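Home | News | Events | Jobs | Contact

We use cookies to make this site work. Accept / Manage settings

Filed under: Robotics, Local business

Pundano passes 3,000 robot demonstrations

May 18, 2023

The team at Pundano has now gathered 3,440 examples for Grilari, its learning system for two-armed robots - and the collection is growing quickly!

Each example is one short task, guided by a person from start to finish and recorded through small cameras at the robot's grippers. Jars, glasses and other everyday household things make up most of the list.
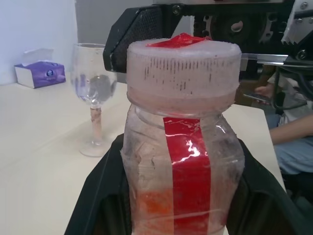

Etenesh Feyisa, who leads the collecting work, said the best sessions are the messy ones. "We move things, swap them, put them in awkward spots," she said. "If every table looked the same, Grilari would only ever learn one table."

Her group added 337 examples in the past month alone, with 93 more waiting to be checked. Clumsy attempts are kept too, as long as they are labelled properly.

A second site at Sendmont is due to start recording in December - a lovely bit of news for everyone following the project.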